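Moving to a smaller flat in Ellstead

25 Jun 2025

We have now lived four weeks in the new flat in Ellstead, and I want to write down some things before I forget them. The old place in Kurneck was bigger, but the rent went up by 175 in one year and we could not stay.
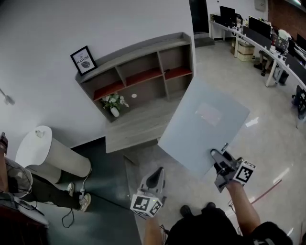
The moving company, Hermans, asked 293 for the van and two men. I found this fair – another company wanted more and did not include the stairs. What I miss most is the market in Kurneck. The bread here is good, but the shop closes very early in June.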